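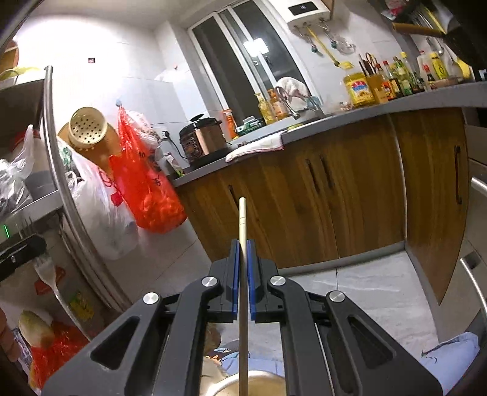 3.2 Equipment costs and purchase plan

We planned the purchase around hand-held grippers because the kitchen tasks needed many short recordings and only a few robot hours. Each gripper cost $317, including the camera mount. Spare finger pads came from Trusix in sets at $102 and were budgeted as consumables. The two linkage kits quoted by Urnau were cheaper per unit, but shipping was charged separately and the order would have arrived after January.

Thin objects set the requirement for the pads. Chopsticks and spoons appear in most of our table tasks, and a flat pad was ruled out at the quoting stage. We therefore asked both suppliers to price ridged pads only (Figure 2).

Figure 2. Gripper with blue ridged finger pads and a metal spoon between them. A second gripper, at right, holds an artificial flower.

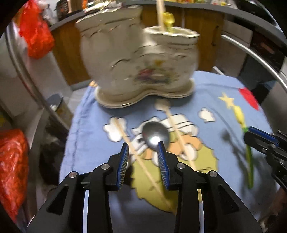 3.3 Replacement and reserve

Lyle Marchetti kept the parts log and Trinidad Jara approved orders. We set aside some $1444 for repairs, to be spent on pads first and pivot bolts second.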